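Ketari Bench — two-arm sorting cell for phone refurbishing

Products / Benchtop cells / Ketari Bench

The Ketari Bench is made for workshops where used phones arrive mixed and must be laid out, turned and passed on before the technician can begin. It is the smallest cell from Pinmont. Two arms share one tabletop inside an aluminum frame, and each arm has its own camera at the wrist.

In most refurbishing shops this handling is done by the same people who do the repair. They pick up a phone, look at it, put it down, pick up the next. With 3000 devices in a month, this is a lot of picking up. The Ketari takes over the handling and leaves the decision to the person.
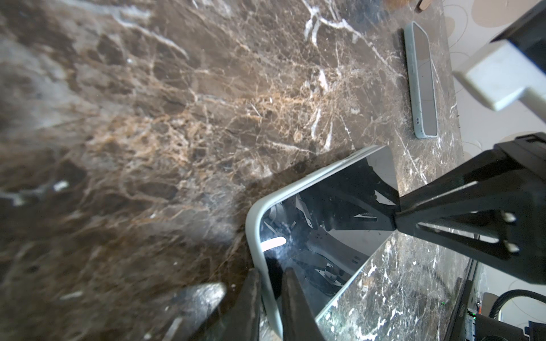 Phones come in cases and without cases, and they do not arrive in straight rows. For this reason we do not ask you to buy trays. The fingers grip a device by its edge, and the operator can set the closing force separately for each arm. Start low, and raise it only when the devices slip.

What changes for your staff

— The technician receives devices one after another and can stay seated.
— One person can look after 4 cells. This person needs training, but does not need to write programs.
— Somebody still must clean the tabletop and check the finger pads at the start of each shift. Please plan time for it.
— Damaged glass and swollen batteries remain manual work. Do not put them in the cell.
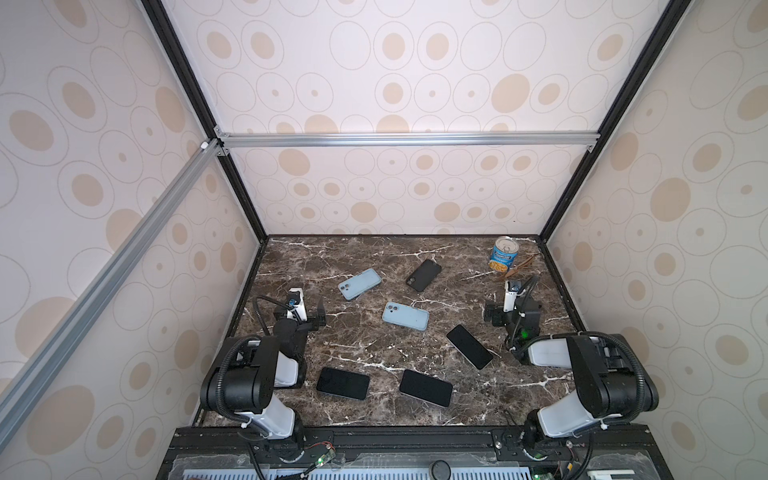 From a customer

Canpolat runs a repair workshop and has used the Ketari since June. Theresia Baumgartner is shift lead there. She wrote to us:

"My people were afraid at first that the arms will replace them. We are still 9 at the benches, the same as before. What is different is that two of them learned to teach the arms a new task, and they are now paid for this. I would like the arms to be faster. In the evening my wrists hurt less."

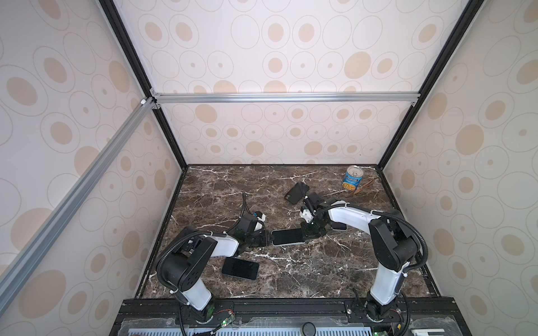

Speed is the question we receive most often. A trained hand is quicker than the Ketari over a few minutes, and we say this openly to every buyer. The cell is meant for steady work through the whole shift, with pauses whenever the operator wants them.

Included

Frame with rear and side panels, two arms with grippers, two wrist cameras, Umovier control software (license for one cell), 100 spare finger pads, printed manual.

Delivery and training

We install the cell at your place and stay for the first shift. Training is for two persons. More persons can join for a fee — please tell us before the visit.

Ask for a quotation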